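**Plostolby** · Juego para consola portátil y PC · Un jugador, o dos en la misma pantalla · Textos en español, inglés y húngaro

Plostolby es un juego de construcción y defensa por turnos. Cada partida transcurre en una cantera inundada, y el jugador tiene que levantar muros, canales y compuertas antes de que suba el agua. Se controla con cruceta y dos botones. No hay límite de tiempo dentro del turno, salvo en el modo Crecida.

La campaña consta de 22 niveles. Los primeros sirven de aprendizaje y se pueden saltar desde el menú de pausa. A partir del tercero aparecen las piezas con muesca, que encajan solo en una dirección y obligan a planificar la fila de abajo antes de colocar la de arriba.

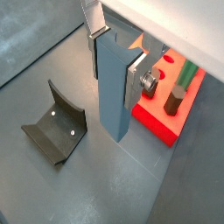 Las piezas colocadas se pueden retirar en el mismo turno sin coste. En turnos posteriores, retirar una pieza cuesta la mitad de su valor en piedra. Las compuertas no se recuperan nunca.

## Modos de juego

- **Campaña.** Niveles en orden fijo, con guardado automático al terminar cada turno.
- **Crecida.** Partida sin final. El agua sube cada 50 segundos y la puntuación se guarda en la tabla local.
- **Taller.** Editor de niveles. Admite hasta 1000 piezas por mapa en portátil y 4000 en PC.
- **Dos jugadores.** Turnos alternos con una sola consola o un solo teclado. No hay juego en línea.

Los mapas hechos en el Taller se comparten mediante un código de texto que se copia y se pega. Un mapa creado en PC que supere el límite de la portátil se abre en ella solo para consulta: se puede recorrer, pero no jugar.

## Diferencias entre versiones

La versión de PC permite acercar y alejar la vista libremente. En la portátil hay dos distancias fijas, que se cambian con el gatillo izquierdo. El desplazamiento por los mapas grandes es más lento en la portátil y se nota sobre todo en el nivel 19. La música es la misma en las dos, compuesta por Viktória Kozma, aunque la portátil usa una mezcla más comprimida.

Las partidas guardadas no se transfieren de una plataforma a otra. Los códigos del Taller sí funcionan en ambas.
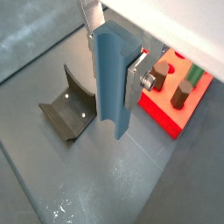 El modo Crecida tiene tres dificultades en PC y dos en portátil. La dificultad alta se desbloquea al completar la campaña, o introduciendo el código que viene impreso en la última página del manual.

## Contenido de la caja

- Cartucho o disco, según versión
- Manual a color en español
- Mapa desplegable de la cantera, con ilustraciones de Brynhildur Fogh
- Hoja con códigos de niveles para el Taller

La edición digital incluye el manual y el mapa en PDF. No incluye la hoja de códigos, que se puede pedir por correo con el justificante de compra.

## Requisitos en PC

Cualquier equipo con salida de vídeo de 720p o superior y 2 GB de espacio libre. Se recomienda mando. Con teclado, las teclas no se pueden reasignar en la versión 1.0; la opción está prevista para la actualización de noviembre.

## Problemas conocidos

- En portátil, el sonido del agua se corta al salir del modo de reposo. Vuelve al cambiar de nivel.
- El editor no avisa si falta la compuerta de salida. El mapa se guarda, pero no se puede terminar.
- En el nivel 14, la repetición puede mostrar una fila de menos. No afecta a la puntuación.

## Créditos

Diseño y programación: Vilmos Szabó y Evdokia Moschos. Traducción al español: Crisóforo Hinojosa. Editado por Drisley.

## Envíos y devoluciones

Los pedidos confirmados antes de las 12:00 salen el mismo día, de lunes a viernes. Se aceptan devoluciones de la edición física con el precinto intacto. La edición digital no admite devolución una vez descargada. Si el cartucho llega defectuoso se cambia por otro sin gastos; basta con escribir a la tienda indicando el número de pedido y la versión del juego.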